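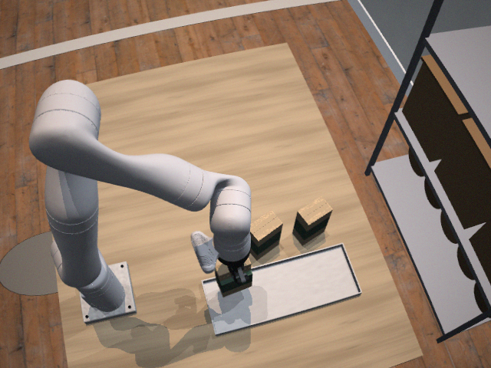

A simulated robot arm holds a box over a tray at the Rinero robot school.

How Do You Teach a Robot to Put Things Away?

You have probably been told to put your things away. You may have been told more than once. Now imagine being told 3000 times, by someone who writes down every move you make.

Welcome to the life of a robot in training.

The robot arm in our story belongs to a project called Rinero, and it lives inside a computer. Its table is made of math. So is its floor. When it drops something, nothing breaks and no one downstairs complains.

Why can't you just tell it?

Try explaining how to pick up a box. "Reach out and grab it," you say. Reach how far? Grab how hard? From which side? What if there is a shoe on the table? People are good at picking things up and terrible at saying how they do it.

So the team in Tratenstead shows the robot instead. A person steers the arm with a pair of hand controls while the computer saves what the arm does and what its cameras see. One try, from start to finish, is called an example. A big pile of examples is called a dataset. A dataset is a lot like a photo album, if every photo in your album were of the same box. 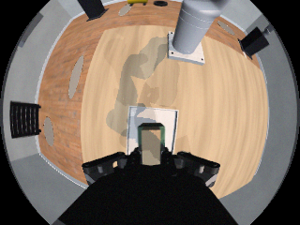 Every example needs a beginning, and the beginning is where new helpers get impatient. They want to swoop in and grab. The computer would like them to line up first. With the fingers open and the small green-edged block between them, the arm still has choices to make, and those are the choices the learning system needs to study. Close too early and you nudge the block. Close at a funny angle and you get to watch it slide away, which is entertaining the first time.

Between examples, the computer moves things. The box might start farther left, or the tray might be turned. This annoys everybody, and it is meant to. If the box always sat in the same spot, the robot would learn to reach for that spot. Take the box away and it would go on grabbing air, looking very sure of itself.

What about mistakes?

There are plenty. On its busiest day the team recorded 453 examples and threw out 23. In one of those, the helper had sneezed. The arm sneezed too, in its way.

Some wobbly examples are kept on purpose. If a helper misses, backs up and tries again, the robot gets to see how a mistake is fixed. A robot that has only ever seen perfect tries can be very confused by its first bad one. (You may know people like this.) 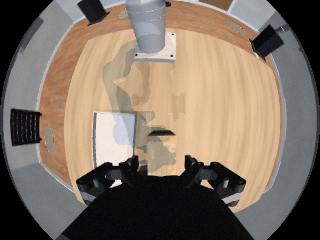
Reading time for this part: 1 minute

So does it learn?

After the examples are collected, a program called Lengyel goes through them looking for patterns. When the camera sees this, the person usually moved like that. It does this over and over and never asks for a snack.

Then comes the test. The helpers let go of the controls, and the robot has to manage by itself. The first version of Lengyel put the box in the tray 14 times in a row and then spent a while pushing on the edge of the table. The team went back and collected more examples.

Words to know

Example: one recorded try at a job.
Dataset: many examples kept together.
Gripper: the part of a robot that does the grabbing.
Simulation: a pretend world run by a computer.

Try it at home

Ask a friend to close their eyes and put a spoon in a cup using only your spoken directions. Do it again, but this time guide their hand. Use a plastic cup.

Next in this series: The Trakivdale Sock Sorter, and why it dislikes stripes.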